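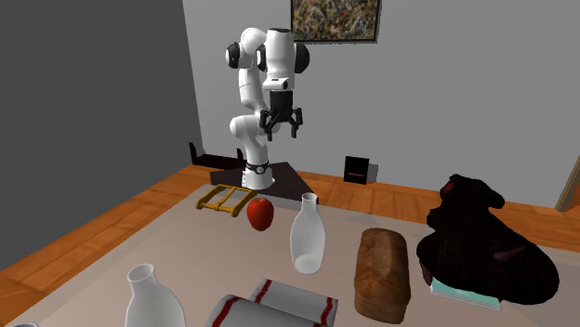
Student robotics club finds milk run harder than advertised

A student team at Jusberg College has spent most of the autumn term teaching a robot arm to pick up a bottle, and will take the results to the Trekside simulation challenge in December with what its captain calls "moderate dignity".

The arm lives entirely on a screen. Trekside is a virtual contest, in which every team gets the same simulated arm, the same simulated table and a list of household jobs written by somebody who has plainly lived in a shared house. Teams send in their code, the organisers run it on their own machines, and a score comes back by email, usually at teatime.

Jusberg's entry goes by the name of Tena. It was chosen by vote, and the minutes of that meeting run longer than the first version of the program.

"People hear it's a simulation and assume you can't break anything," said captain Daryna Dmytriv, a second-year engineering student. "We put a loaf of bread through the floor in week one. It's still falling, as far as I know."

The table comes stocked with bread, an apple, striped towels, bottles, a book and a large dark animal that lies on the book and does nothing. Early arguments over what the animal was supposed to be took up a good part of one evening. The object list says rat. Dmytriv had been calling it the dog and says she sees no reason to stop.

Tena's main job is to get hold of a bottle without flattening the fruit. Points are given for a clean grip, for leaving the neighbours alone and for finishing inside 72 seconds. Points come off for touching the mousetrap, a yellow item which cannot go off but which the rules treat with great respect.

Progress has been uneven. The club ran 910 practice attempts before half-term, logging each one in a spreadsheet with a column headed "what now". Popular entries include "missed", "missed, but confidently" and "towel". For a fortnight the arm would go only for the towel, and went for it beautifully.

The trouble was traced to a mix-up over which way round the table was. Kyrylo Tymoshchuk, who writes most of the code that decides where the fingers should go, had measured everything from one corner while the rest of the team measured from another. He has apologised and bought biscuits.

"The grip is fine now," he said. "Keeping the bottle upright is a separate matter. The rules say held. They don't say held nicely."

The team had hoped the judges would share this reading. A reply from the organisers, pinned above the kettle, says that marks for posture will be awarded at their discretion.

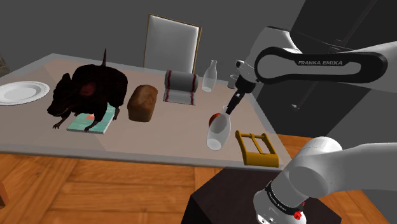
Practice round leaves club in mid-table

In the practice round, open to any team that could get its files to upload, Jusberg scored 55 out of a possible hundred. That put it one place behind Vuorinen, a sixth-form side which joined the contest late and has been annoyingly pleasant about it on the message board.

Vuorinen's students offered to share their method for approaching glass objects from the side. Jusberg thanked them, said it had its own approach, and then held a long meeting about whether it did.

Only 2 members have so far been trusted with changing the code that goes to the organisers, after an evening when somebody tidied up the folder and sent in last year's entry by mistake. It scored slightly higher than this year's. The club has agreed to regard that as a rounding error.

Work now turns to speed. Tymoshchuk wants the arm to cut out a pause before it closes its fingers, which he put in himself during the towel period and now finds embarrassing to watch. Dmytriv would like to leave it alone until after the contest, on the grounds that it looks thoughtful.

There is also the matter of the write-up. Each team must send a short report explaining its choices in plain English, worth a tenth of the marks. Jusberg's draft has an introduction, a diagram and a heading that reads "Results (Kyrylo to do)". Tymoshchuk says he was not told.

Final entries close at noon on the last day of term. The club meets after lectures in the second-floor computer room and is open to students from any course, with no experience needed. Anyone who can explain what happened to the bread would be especially welcome.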